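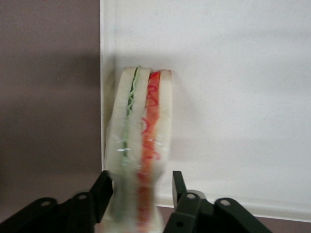 Snack counter software, where we are

May 2, 2019. Short one this time, release is going out tonight and half of us are still merging.

Build 878 of the Madunier stack is on both arms at Sositthorpe. Main change is the grasp width controller. Old version closed to a fixed width from the object table and then held. Fine for bottles. Bad for anything soft or wrapped, where the table number is a guess anyway. New one closes slow, watches motor current, stops on the slope instead of a threshold. Three parameters now where there used to be a whole page of them. If you have your own config file, please delete the old keys, the parser does not warn you yet (ticket open).

Perception next. The Ayala segmentation model got retrained with more wrist views. Glare is still the big one. Crinkly clear wrap gives you bright specks that move when the wrist moves, and the old model kept splitting one item into two or three. We now merge masks across 30 wrist frames before anything goes to the planner. Costs a bit of time at every pick. Worth it, we think, but tell us if your cycle times get ugly.

Also the wrist stream and the side stream finally share a clock. If your logs from before this build look off by a frame or 2, that is why, and no, we are not going back to fix them.
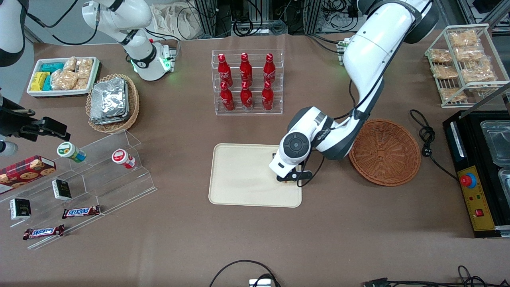

Planner work is mostly about keep-out zones. Varkau wrote the first version as plain boxes, one per object, padded on all sides, and on a full table the padding ate every path there was. Zones are now built from the depth map and only padded in the direction of travel. You want this most when the left arm comes down over the cream tray, with the wicker basket right next to it and the Coke bottles standing in their rack at the back. With the box version the approach got rejected nearly every time. Cables are still not modeled at all, so anything lying loose on the tabletop is on you to keep clear of the path.

Known problems. Acrylic. Depth goes straight thru clear shelf walls and the planner thinks there is free space. Workaround is to draw the shelf by hand in the scene editor, save it, and load it before homing. Second one, the viewer eats memory if left open overnight. Close it. Third, the arm status panel sometimes says idle during a handoff, cosmetic only.

Not in this build: bimanual regrasp, and the new log browser. Both aimed at September. Docs are behind, the planner page stil describes boxes. Bug reports in the usual tracker, attach the config and the full log please, not a screenshot of the log.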